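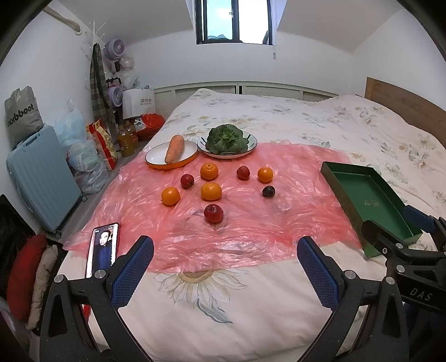
October 21, 2021. Produce sorting, bedroom layout. Entry: R. Herath.

Pink plastic sheet laid over the duvet, not pulled flat. Plates at the far end, carrot on the orange-rimmed one, leafy greens on the other. Oranges and dark fruit on the sheet below the plates. Green tray to the right of the fruit.

Rule for the tray: apples and plums only, oranges stay on the sheet. Uliana wants 6 layouts before we change the plates.

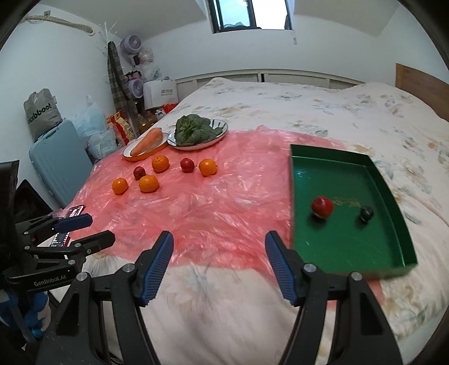

Green tray with a red apple and a small dark fruit in it.

Open: the sheet creases under round fruit. Ask Saeed about a heavier one from Kiltau, 80 cm wide.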